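Lirnerura presents Trollari, a table set for small kitchens

Arndale, May. Lirnerura, a household goods company with its office in Arndale, announces the start of sales of Trollari, its new collection for daily meals at home. The collection has plates and cutlery, and it was prepared together with the Chiriac design studio during 2 years.

Trollari is made for people who eat at a small table and have not much place in the cupboard. The plate has a wide smooth rim and a shallow bowl, so it can be used for soup as well as for pasta or salad. It comes in light blue. The cutlery has green handles and can be bought by the piece.

"We asked families what they take from the shelf every day, and the answer was almost always one plate and one spoon," says Bogdan Văduva, head of product at Lirnerura. "From this we started. The big serving dishes can wait for another year."

Before the launch, 67 homes received a set and used it for all their meals. Their remarks were sent to the studio and the rim of the plate was made wider after it.
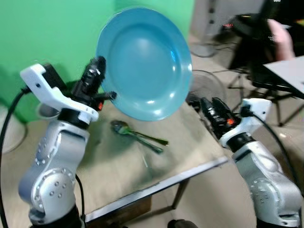
The first production is 1000 sets and will be sold in the company's shop in Arndale and by selected stores. A set can also be ordered by telephone and collected in the shop, which from this month is open on Sunday too.

"The green of the handles took us the longest time," adds Mariama Owusu, designer at Chiriac. "We wanted that it stays fresh next to the blue and on a pale table."

Press contact: Lirnerura, Press Office, Arndale. Samples for editors are available on request.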